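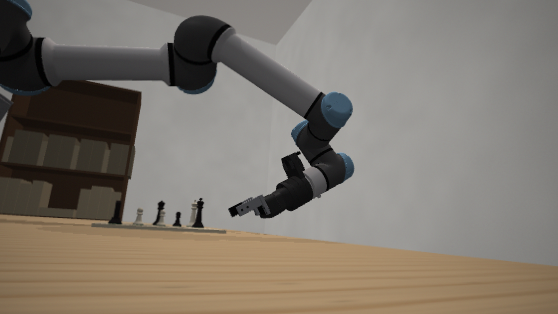
Figure 2. Wooden table with chessboard and bookcase, rendered view.

4. Few-piece positions in the evening course

4.1 Setting and learners

The data in this section come from the evening chess course for adults in the towns of Monuvgate and Sotwood. Both towns use the same teaching book, which the teachers call the Flovitz book after the club where it was first put together. The course lasts 12 weeks. Altogether 236 adults entered their names, and most of them had learned the moves in childhood and then had not played for many years. A smaller group had never played before. We did not separate these two groups in the lessons, but we separate them in the analysis, as their errors are of a different kind.

In Section 3 we described the first half of the course, where the learners play complete games from the starting position. The present section is concerned with the second half, where every lesson begins with a position in which only few pieces remain. We call these few-piece positions. By this we mean a position with eight pieces or fewer, kings and pawns included. The word "piece" is used in this broad sense in the whole paper, although chess players often do not count the pawn as a piece. One teacher objected to our use of the word and we have kept his objection in mind, but the alternatives were longer and made the tables difficult to read.

The teachers were Lorna Salazar and Dennis Nyaga in Monuvgate and Jhun Quiambao in Sotwood. All three had taught children before, and only Nyaga had taught adults. They met before the course to agree on the order of the positions. They agreed on nearly everything except the place of the rook endings, which Quiambao wished to give earlier. In Sotwood they were therefore given one week earlier than in Monuvgate, and the reader should remember this difference when comparing the two towns in Section 5.

4.2 Procedure of the lesson

Each lesson had the same plan. The teacher set up the position and said which side was to move, but did not say whether this side should win or draw. The learners then looked at the position in silence. After the silent part they wrote down on paper one move and one sentence explaining what they wanted to reach. Only then did they play the position in pairs, first with one color and then with the other. The silent part and the writing together with the play took 40 minutes, and the remainder of the evening was free for discussion.

The written sentence is our main source. It was collected by the teacher before the play began, so that the learner could not change it after seeing how the game went. Attila Szabó and Janelle Navarro read all the sentences and sorted them into three classes. In the first class the learner names a goal on the board, for example "I want my king in front of the pawn." In the second class the learner names only a move of his or her own, without a goal. In the third class the learner speaks about the opponent, for example "he can not stop both." Sentences which could not be read were left out. In cases where the two readers did not agree, the sentence was given to Salazar, who had not seen the learner's name.

We had first planned to collect a second sentence at the end of the play. This was tried in one lesson in April and then given up. The learners were tired, and many wrote only "see above" or the result of the game.

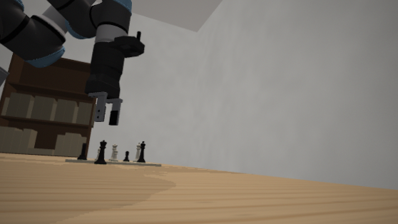
Figure 3. Rendered view of a thin chessboard with seven visible pieces on a light wooden table.

4.3 What the learners wrote

At the beginning of the second half, sentences of the second class were the most frequent in both towns. The learner wrote which move he or she would make and nothing more. This is in agreement with the earlier work on adult beginners discussed in Section 2, and we were not surprised by it. With time the sentences of the first class became more frequent, and the change was clearer among those who had played in childhood. The complete beginners continued to write about single moves for longer, and some of them did so until the last lesson.

Sentences of the third class were rare at all times. We had expected that with so few pieces on the board the learner would have more attention left for the opponent, and this expectation was not confirmed. It is possible that the form of the question is responsible. We asked "What do you want to reach?" and this question invites the learner to speak about his or her own side. When Nyaga asked the same learners in discussion what the other side would like to do, many of them could answer well. A question such as "What does each side want?" may have given a different picture, and we recommend it to anyone who repeats the study.

The length of the sentence was not related to the quality of the move. Some learners wrote long and thoughtful explanations of a move which loses at once. Others wrote two or three words and chose the only winning move. We mention this because in the school version of the course, teachers give marks for the explanation, and we doubt that this is a good practice for adults.

A separate remark is needed about the king. In complete games the learners had been told many times to keep the king safe, and they had accepted this advice. In few-piece positions the king must often walk to the center, and here the earlier advice was harmful. In their sentences several learners from Sotwood wrote that they moved the king back "to be careful," even when the opponent had no piece which could give check. Quiambao dealt with this by removing everything from the board except the two kings and letting the learners play a race to the far side. The exercise is simple and took little time. In the lessons after it the word "careful" appeared less often in the Sotwood papers. We have no such comparison for Monuvgate, where the race was not used.

4.4 Choice of positions

The collection from which the teachers could choose contains 376 positions. It was prepared by Ocampo, a small publisher of exercise books, and was revised by us for language only. The positions are ordered by material: first pawns alone, then one minor piece against pawns, then rooks, then queens. Inside each group the order is by difficulty, as judged by the editors. The teachers reported that this judgment was good for the pawn positions and less good for the rook positions, where some of the early ones needed exact knowledge that an adult beginner can not find at the board.

We also observed that the learners preferred positions which looked as if they came from a real game. When the pieces stood in unusual places, for example with a king in the far corner without visible reason, several learners asked how such a position could arise, and a part of the silent time was lost on this question. Salazar began to give a short history of the position before the silent part: who had attacked, what had been exchanged, and why one side had a pawn more. These histories were made up by her in the moment. They had no influence on the correct move, but the learners in her group complained less and wrote more complete sentences. We can not say whether this is an effect of the histories or of her manner of teaching, which was liked by the whole group.

The symmetrical positions were the least liked. If both sides had the same material in the same places, the learners tended to expect a draw and to stop looking. In two such positions of the book the side to move wins by force. In both towns these positions produced the shortest sentences of the whole course, and after the play they also produced the longest discussions. Navarro, who attended the discussion in Monuvgate, noted that the learners spoke mostly about their expectation and only a little about the winning move itself.

Material differences of one pawn were judged most correctly. When one side had a knight and the other had two or three pawns, the judgments were divided, and here the childhood players were no better than the beginners. They seemed to add up the values of the pieces as they had once learned them, and they trusted the sum. The beginners, who knew the values less well, looked more at how far the pawns had advanced. In this single group of positions their written goals were often nearer to the solution.

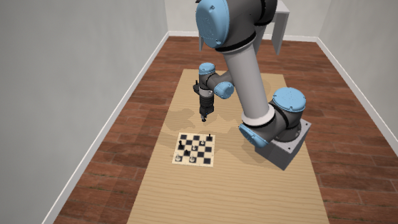
4.5 Limits of the written sentence

Writing is not equally easy for all adults. Some learners in both towns did not have English as their first language, and they were allowed to write in any language they wished. Szabó translated the Hungarian papers himself. For the others we asked a colleague, and in a few cases the translation added a goal word such as "in order to" where the original had none. We have returned these papers to the second class.

A learner may also know more than he or she writes. We treat the sentence as a sign of what the learner considered worth saying, and we make no claim about everything that passed through the mind during the silent part. The comparison with the recorded moves follows in Section 5.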